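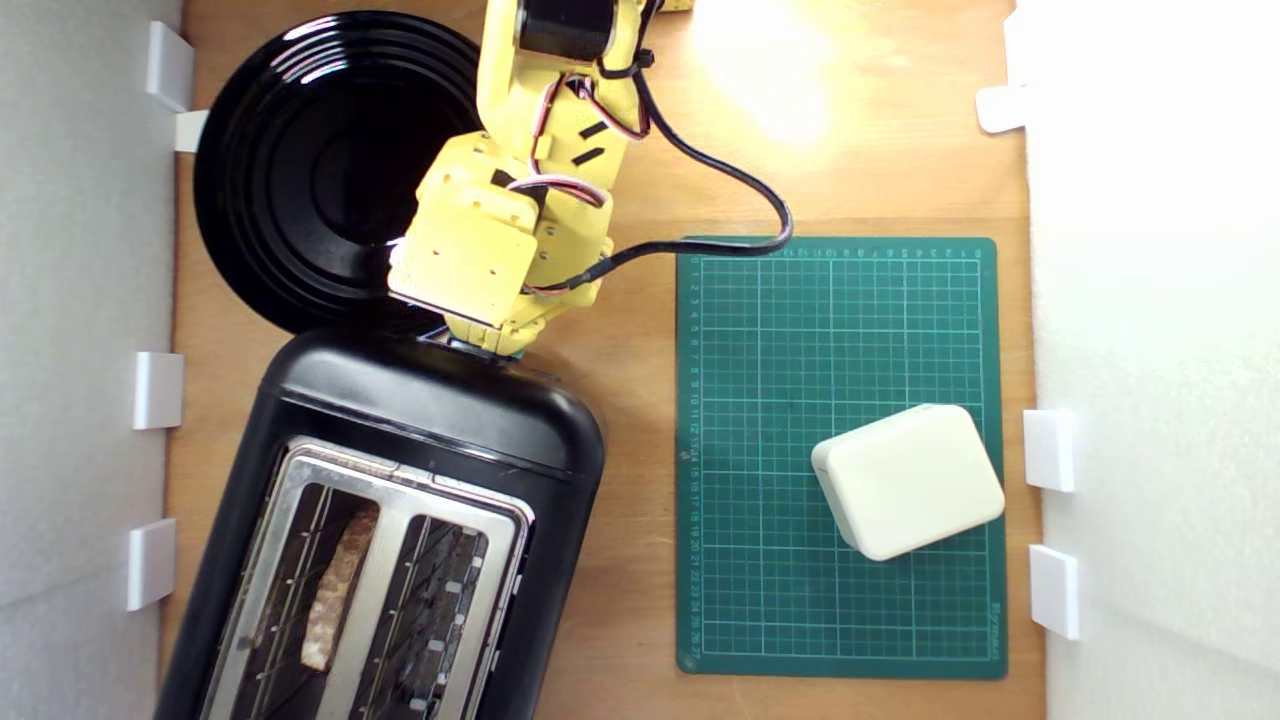

Week 9 is about the purchase request, and the first thing to learn about a purchase request for a robot is that the arm is the line everyone looks at and the one least likely to hurt you. Arms have become cheap. Printed parts, hobby motors and an evening of assembly will get you something that moves. What goes on the form after that is where students get vague. Take a bench task with a toaster. The arm needs a floor to work on, walls around it, brackets to hold the walls up, a cutting mat, a plate, and a cable long enough to swing out over the floor and come back to the wrist. Each of those is a purchase or somebody's afternoon, and in most of the requests I read they are covered by the word "misc."

I have been called negative about this. I would call it having read the invoices.

The worked case

We will use the Jellusen bench request all the way through. The total asked for was $3,476 and it was approved in one meeting. Two quotes were attached, one from Anelow for a kit they sell as the Aria, and one from Wuisan for a ready-built arm. The request compared them on reach, payload and price. It did not compare them on what happens when a finger breaks, and that is the comparison I would have paid for.
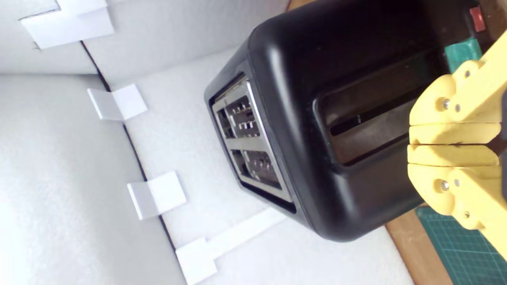 Fingers are consumables. Put that in your notes. Anything that presses against a hard plastic body all day will wear, crack or work its screws loose, and a printed finger is only cheap if you own a printer, have filament on the shelf, and have a person who knows which settings were used last time. If you don't, it is a shipped part with a lead time. The Anelow quote listed spare fingers as "available." Available is a word with no price next to it. Ask for the price of a set of 20, in writing, and ask what the screws are.

The same goes for the objects. Students budget for the robot and assume the test objects come from somebody's kitchen. Then the toaster gets scuffed, the replacement model has its button in a different place, and all the earlier runs are hard to compare with the new ones. Buy 2 of everything the robot touches, on the same order. If the form has no line for it, add one.

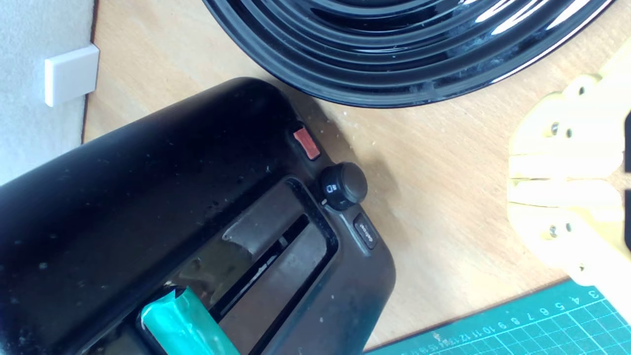 Cleaning belongs in the budget too. I have never seen it in a vendor's cost sheet. Real bread makes crumbs, crumbs get under things, and a person has to stop and wipe. Write down who does it and how long it takes, then multiply by the length of the project. Some groups swap real food for stand-ins, and that may be fine, but then your proposal should not promise results on breakfast.

On vendor demos: a demo tells you the thing can be done once, by the people who built it, on their table. Ask to see the run after it, and the log for the whole day. Wuisan said yes to this and sent the log. Anelow sent a brochure. I draw a small conclusion from that — you may draw a larger one.

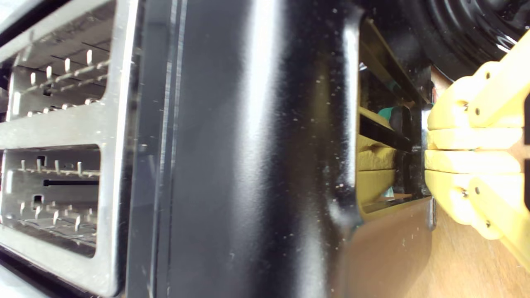 What I want on your form

- Arm and controller, with the warranty length beside the price.
- Gripper fingers, with spares as a separate line.
- Enclosure, floor, mat and brackets. Priced, even if you think you will find them in a closet.
- Test objects, doubled.
- Hours for setup, cleaning and repair. Hours are money even when the person is a student.
- What you will do with the equipment if the project stops in October. Leaving it on the bench is an answer, but write it down.

Leave out any sentence that says the robot will "pay for itself." If you can show the arithmetic, show it. If you can't, the reader can tell.

Drafts go to Montserrat Peñalver before class. She will send them back if the totals don't add up, so check them first.

Last updated: October
Shares: 9
3 comments

tkowal
Is the doubled test objects line a hard rule? Our toaster was the cheapest thing on the whole sheet and purchasing still asked why we wanted a second one.

M. Peñalver
Keep it in. Put the reason on the line itself and they usually stop asking.

benchrat
I think this is a bit hard on kits. We built ours and learned more from fixing it than from using it. Agree on the spare fingers though, we ran out in the second week.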